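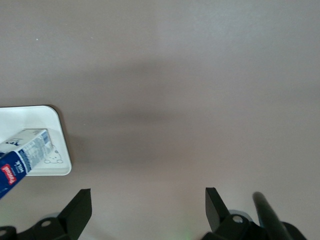 Photo: Fasska

Tasting panel members wanted, Gakarcombe

Fasska runs taste tests for small food makers who want to know what people think of a product before it goes on sale. We are looking for new panel members for the fall and winter sessions at our Gakarcombe site. You do not need any training or background in food. Most of our panel members have other jobs, are retired, or are in school.

What you would be doing

You will come in for four sessions between September and December. Each one lasts 90 minutes. Samples are brought to you on a tray with a cup of water and plain crackers. You taste each one in the order given, then fill in a short form on paper or on a tablet. The forms ask about smell, texture, sweetness, salt and aftertaste, and whether you would eat the product again. There is space for comments, and we do read them.

You sit at your own table and we ask people not to talk during tasting. Talking before and after is fine.

This season's products are soups, crackers, fruit spreads and a range of frozen dinners made by Zediren. Some sessions cover one type of product only. You will be told which when you book.

Who can apply

You must be 18 or older and able to get to Gakarcombe on your own. We can't take people who:

- are allergic to milk, eggs, wheat, soy, nuts, fish or shellfish
- are pregnant
- smoke or vape every day
- work for a food company or a grocery chain, or live with someone who does
- have been on another tasting panel in the last six months

If you follow a vegetarian diet you can still apply. Say so on the form and we will put you in a group that fits.

Please do not wear perfume, aftershave or scented hand cream on a session day. No coffee, gum or spicy food for one hour before you start.

Pay

You will be paid $790 for the full set of four sessions, sent by bank transfer after the last one. If you have to drop out partway, you are paid for the sessions you finished. There is no extra money for travel, but parking behind the building is free. The 16 bus stops across the street.

How to apply

Fill in the short form at the front desk or ask for one by mail. Write reference 2225 on the envelope or in the subject line of your email so it gets to the right office. The closing date is 19th August. Late forms will be kept for the next round.

Everyone we shortlist is asked in for a screening visit of half an hour. You will taste a few plain solutions (sweet, sour, salty, bitter) and tell us which is which. Screening is unpaid. Plenty of people get one or two wrong and are still taken on, so please don't practice at home.

We will let you know either way within two weeks of your visit.

Location

Fasska, Fonseca Building, second floor, Gakarcombe. There is an elevator to the left of the main doors. Tell us ahead of time if you need a larger-print form or a different chair.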